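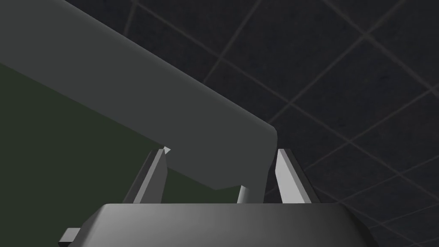 Computer rendering: dark gray slab, dark green surface.

Trullby Bakery Cooperative
Minutes of the members' meeting, December

Place: the back table of the shop in Plalevard Street
Present: Njoroge Lema (chair), Pendo Mushi, Subira Shirima, Rafferty Okafor, Gijs Martens (minutes)
Absent: none

1. Opening and minutes of the last meeting

Njoroge opened the meeting after the shop was closed and the floor was washed. The minutes of the last meeting were read. Pendo asked for one correction. In the item on the rye bread it was written that she wants to stop the small rye. She wants to stop the small rye on weekdays only and keep it for the weekend. The correction was accepted and the minutes were approved.

Open actions from the last meeting:
The new scale for the dough bench is bought and in use.
The letter to the landlord about the drain in the yard is sent. There is no answer yet. Subira will telephone him.
The recipe book is still not typed. Gijs asked for more time, and this was given to him, with the remark that it is the second time.

2. Flour

Rafferty reported on the visit to Whitelaw mill. He and Pendo were received by the miller and could see the stones and the store. The mill can deliver white, wholemeal and rye to us every second week. They do not deliver in the week between the holidays, so we must order before that for the whole period.

Pendo baked a test with the Whitelaw white flour, together with the flour we have now, on the same morning and with the same starter. She explained that the Whitelaw flour takes more water and the dough becomes soft later than she is used to. In the first batch she stopped the mixing too early. In the second batch she gave it a longer rest and was happy with the crumb. The crust was a little darker. Members tasted both breads at the table. Subira and Njoroge preferred the Whitelaw bread. Rafferty found no difference in the white but a clear difference in the wholemeal, which he said had more taste of nuts. Gijs preferred the bread we have now.

There was a discussion about the price. The quotation from Whitelaw for our normal order is 435 per delivery, transport included. We pay less today, but our supplier has announced a new price list for the new year and we have not seen it. Subira did not want to decide before this list is on the table. Njoroge answered that the Whitelaw offer is only good until the end of the month.

Decided: we order the wholemeal and the rye from Whitelaw starting with the next delivery. For the white flour we stay with the present supplier until the new list is received. Rafferty will ask Whitelaw if the transport cost changes when the order is smaller.

3. Orders for the holidays

Pendo presented the plan for the holiday week. Last year we accepted every order until the last evening, and the morning shift started at midnight to finish it. Two customers still received the wrong bread. Pendo said she will not do this again and the others agreed with her.

She proposed a maximum of 400 loaves for the day before the holiday, including the loaves for the shelf. When the maximum is reached, the list is closed, also for regular customers. Rafferty asked what we say to the restaurant at the end of the street, as they always order late. Pendo said that he can telephone them now and tell them the closing date, and after that they have the same rule as all the others.

The sweet breads were discussed separately. They need the low oven for a long time and block it for the sourdough. Subira suggested baking them one day earlier and selling them wrapped. Pendo thinks this is good for the fruit bread and not good for the plaited one, which gets dry. Members agreed that the plaited bread will be baked on the same day, in a small number, and only for orders that are paid in advance.

Decided: maximum of 400 loaves. Fruit bread one day earlier. Plaited bread on order only. Subira will write the notice for the window and make the letters big enough to read from the sidewalk.

4. Order system

We have now used Cudik for the orders during one full season. Gijs gave a short report. The orders from the website arrive correctly and the morning list can be printed by type of bread. The orders by telephone are the problem. When the shop is busy they are written on paper and put in the system later, or they are forgotten. In one week 3 paper orders were found under the cash drawer after the customer had already come to pick up the bread.

Rafferty said that it is not possible to type while a line of people is standing in front of you. Subira does it and says it takes less time than to look for the paper afterward. Njoroge asked both to stop this discussion, which we had already in the last meeting. He proposed a paper book with numbered pages, next to the telephone, and one person who enters the book in Cudik each day at 2 p.m., when the shop is quiet.

Gijs asked if we can give the regular customers a standing order in the system, so they do not need to call each week. It is possible, but each customer must be entered by hand. He will do this for the customers who have the same order every week.

Decided: numbered order book at the telephone, no loose papers any more. The person on the afternoon shift enters the orders. We look at it again in the spring.

5. Oven door and other repairs

The seal of the lower oven door is worn at the left corner. The heat comes out and the loaves on that side stay pale. Pendo turns the trays halfway, and this helps, but it costs time. The repair man can come only when the oven is cold, so it must be a day when we are closed. Njoroge will ask him for the first possible closed day after the holidays. If the seal gets worse before that, we use the upper oven for the small loaves.

The light above the back sink is broken again. Rafferty will replace the complete lamp this time and not only the tube.

The hand cart has a new wheel. It runs well, but it pulls to the right when it is loaded. Subira asked everybody not to leave it in the passage overnight, as she walked into it in the dark.

6. Shifts in January

The shift plan for January was passed around. Njoroge is away for the first part of the month to visit his family. Pendo takes his early shifts and Subira takes his shop days. Rafferty can do the market alone if the van is loaded the evening before. Gijs asked not to have an early shift directly after a late one, and the plan was changed for this.

Subira asked if we can close for two days in the middle of January to clean the store room and paint the wall behind the shelves. Rafferty was worried about the income in a weak month. Pendo answered that a weak month is the right moment for it. There was no agreement and the point moves to the next meeting. Subira will bring the price of the paint.

7. Other points

A teacher from the school has asked if her class can visit the bakery in the morning. Members are in favor, with a small group and not before the holidays. Pendo will answer her and ask about allergies.

Several customers have asked for a bread without salt. Pendo made it once and did not like it. She is willing to try it again with the new wholemeal.

Rafferty reported that the price signs at the market become wet and cannot be read. He will have them laminated.

Actions
Njoroge: repair man for the oven door; buy the order book.
Pendo: answer to the teacher; test of wholemeal without salt.
Subira: telephone call to the landlord; notice for the window; price of the paint.
Rafferty: question to Whitelaw about transport; call to the restaurant; lamp; market signs.
Gijs: standing orders in Cudik; typing of the recipe book.

The date of the next meeting will be fixed when Njoroge is back. The meeting was closed at 8:40 p.m. The rest of the test bread was divided among the members.

Minutes written by Gijs Martens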